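Why Does Grandpa Need a Ramp?
A kids' guide to homes that are easier to get around in

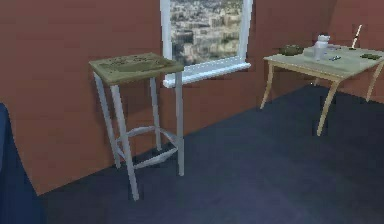 Kalbridge, June

Most houses have steps by the front door. If you can run and jump, you may not think about them. For a person who uses a wheelchair or a walker, even two steps can mean waiting outside until somebody comes to help.

A ramp is a slope that takes the place of the steps. It has to be long, because a steep ramp is hard to push up and scary to roll down. Builders often use this rule: for every inch the door is above the ground, the ramp needs 12 inches of length. Say the porch is 18 inches high. The ramp would need to be 216 inches long, or 18 feet. That is longer than most cars!

Some yards are too short for a straight ramp. Then the builder makes it turn, with a flat part in the middle called a landing. The landing is also a good place to stop and rest.

Joaquim Garcia builds ramps in Kalbridge. Before he starts, he measures the height of the door and asks who will be using it. He likes a ramp to be 48 inches wide if there is room. He adds a rail on each side, and a low edge along the bottom so that wheels can't slip off.

The top of the ramp needs to feel rough, like sandpaper. Smooth boards get slippery in the rain.

Doors matter too. A narrow door can sometimes be made wider by changing the hinges — the metal parts it swings on. Round doorknobs can be swapped for handles you push down, which are easier for sore hands.

How you can help
Keep bikes, balls and shoes off the ramp.
Don't use it for skateboards.
Ask before you push someone's wheelchair. Many people like to do it themselves.

Words to know
Landing: a flat place on a ramp or stairs.
Slope: how much something slants.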